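The long game of doing up a small front room

By Ulla Salminen
March 20, 2024
Last updated: 10:15
Reading time: 5 min

I bought my first side table before I had a sofa to put it beside. It was the wrong height for everything I have owned since, and it has moved house with me three times. My mother calls it the orphan. I tell you this so you know what sort of person is about to give you advice on small living rooms.

Ours is a very small living room. The estate agent called it a snug, which made me cross at the time, though I've come round to the word. When we moved in I did what everybody does and shoved all the furniture against the walls, thinking it would give us space in the middle. It gave us a tiny dance floor. We don't dance! What we do is sit, eat toast, and shout at quiz programmes, and for that you want things within reach.

So one wet weekend in March I dragged the sofa forward a hand's width and pulled the coffee table in close, and the room felt bigger straight away. I can't explain it. My friend Eero Valtonen, who fits kitchens and has opinions about rooms in general, says the eye likes a bit of shadow behind things. He may be making that up, but I've repeated it to at least 10 people as fact.
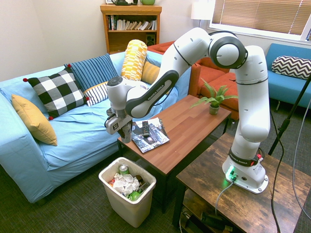
Photograph: Eero Valtonen

Coffee tables deserve more thought than they get. I spent a whole winter with one that had a glass top and I cleaned it every single morning, like a barmaid. Wood forgives you. It takes the rings and the biscuit crumbs and the odd dropped key, and after a few years it looks as though you meant it. Old and dark is kinder still, and if the legs wobble you can fold up a bus ticket.

I did go to the shops first, I should say. Kiiskinen had a lovely thing in pale oak for £1,633, and I walked round it twice and stroked it and then went and had a bun. The one we ended up with came from the back of Brovidlow, the second-hand place by the canal (ring the bell, they're usually upstairs), and it cost me £15 plus a favour with a van. There was a matching one for £5 with a leg missing. I still think about it.

Lamps next, and here I get bossy. Please turn off the big light. Two small lamps at different heights will do more for a mean little room than any paint, and I have tried a great deal of paint. The Pumen sample pots are still in my shed, all of them some sort of porridge.

Rugs I am less sure about. Mine is too small and I know it's too small. I measured, wrote the number on my hand, washed up, and guessed. Eero says to get the front feet of the sofa on to the rug at the very least — mine miss by a thumb. One day I'll sort it out.

As for the orphan, it's in the hall at the moment with the post on it. I had a go at sawing the legs down last spring and lost my nerve after marking the pencil lines, so it has those now as well. My sister has offered to take it off my hands, and I've told her she can have it when I find something else to put the post on.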